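Two-arm handover demos: keep the messy ones or start over?

Posted in Teaching & Demonstrations, 25/07/2026

Idalina Mota

Hi all, first time posting, though I've been reading the threads on here for months. I'm recording examples for a two-arm setup that's supposed to learn to clear snack packets off a table and into a clear bin at the top left corner. White surface, one arm on each side, packets scattered wherever they happen to land. A lot of the time the grippers end up meeting in the middle with one packet between them, and that's the part that's driving me up the wall.

I have 300 episodes so far. When I went back through them I noticed that I'd changed how I work without meaning to. Early on I used only a few packets on the table at once, and later I started throwing down a whole pile, fronts and backs up, some of them under the arms. I also got a lot faster at the handover (yay me) so the early episodes are full of hesitating and the late ones aren't.

Two stills so you can see what I mean:
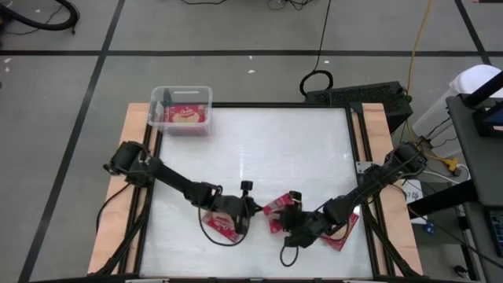
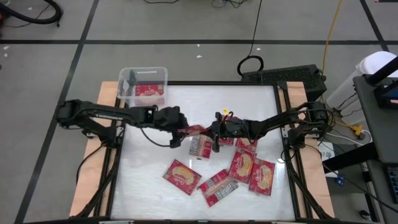
Both: a packet between the two grippers, with the bin at the upper left. The second has more packets out on the table.

So do I toss the early ones? Do I keep the sparse tables and the crowded tables in separate sets? And does it matter that I sometimes stop with the packet held by both arms while I think about which one should let go? I'm using the Plestley recorder, if that changes anything. My last training run grabbed packets pretty well, but then both arms just held on forever, like two kids with one toy.

Kamol Wannasri

Sparse is fine, crowded is fine, mix them. More data is always better. I'd just keep recording until it works.

Anong Chuensuk

I'm going to disagree a little with Kamol, sorry! More of the same pause will just give you more of the same pause.

"Both arms held on forever" sounds to me like it comes straight from your thinking time. Picture it from the model's side. If you sit there for 4 seconds with both grippers closed and nothing moving, most of the frames in that stretch say "packet in both hands, do nothing." Only a couple say "open." So it learns to do nothing, and then it's stuck, because the next frame looks the same as the last one. I had this with a folding task last August and it drove me nuts for weeks.

What I'd do in your shoes:

Decide before you press record which arm is going to let go, and stick with it for the whole set. Your bin is on the left, so I'd have the left arm always be the receiver and the right one always open first. Write it on a sticky note if you're like me.

Go through what you have and trim the dead time out of the handovers. Don't cut it down to nothing, you still want a beat where both are closed so the packet doesn't drop. If your version of Plestley can't trim in the middle of an episode, export and do it in a script, it's not much code. Check that the camera frames and the joint readings get cut at the same spots, I messed that up once and it was ugly.

Keep the sparse and the crowded tables together, but tag them. Then when you test, test each kind separately. A single success number will hide it if the thing is great with a few packets and hopeless with a pile.

As for the early episodes, watch them at double speed and drop the ones where you can't tell what you were trying to do. Slow is okay. Changing your mind halfway is what hurts. My folding set went down to 774 after a cleanup like that and the next run was much better than the one before.

One other thing, with packets lying both face up and back up, make sure you have plenty of pickups of each. It's easy to keep going for the ones that look nice.

Irfan Ismail

What Anong said about picking a receiver. We went back and forth on that at Trurora and a fixed side was way easier to learn. You can always add the other direction later as its own batch.

Also, are you saving the gripper command or the measured opening? With something thin between the fingers those two can be pretty different, and if you train on the measured one the squeeze may come out weak. Worth a look before you record another pile.

Idalina Mota

Measured opening, ugh. I didn't even know there was a choice. Okay, I'm switching that, making the left arm the receiver, and trimming tonight. I'll come back to this thread once I've got a new run to show. Thank you!!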